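Counting night, more or less

February 2023

So I finally did it. After years of moaning about the council from my sofa, I signed up to be a poll clerk for the Trurndale by-election, and I've been bursting to write it up!

You start at an hour I didn't know existed. I was at the Perholm station (really the side room of the library, the one with the terrible radiators) with Līga Rozīte as presiding officer. She's done 21 of these and brought her own cushion, two flasks and a bag of satsumas. I brought a cereal bar. Lesson learned.

The morning was busier than I expected, mostly dog walkers and people on their way to the train. Then it went dead quiet until the school run. We had 74 voters by lunch, and one gentleman of 40 who had never voted before in his life and wanted to know if he could keep the pencil. (No. It's on a string.)
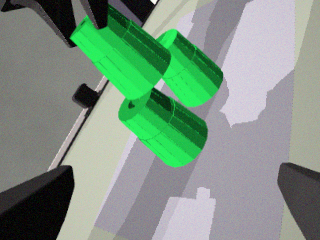
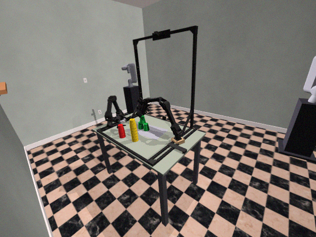
Green cylinders in the first one, the whole table and its checkered floor in the second. Both computer renders.

What surprised me was how many people turned up at the wrong station. Half of Luik Road votes with us and the other half goes to Udomier Hall, and the boundary runs down the middle of the street, so neighbours who'd walked over together had to split up at the door. Celeste Patrício from number 12 was not impressed, and she told us so twice.

We closed the doors at ten, sealed the box and did the paperwork, which took ages as my sevens look like ones. I was home by half eleven and ate toast standing up.

Would I do it again? Yes, I've already put my name down for May. With a cushion.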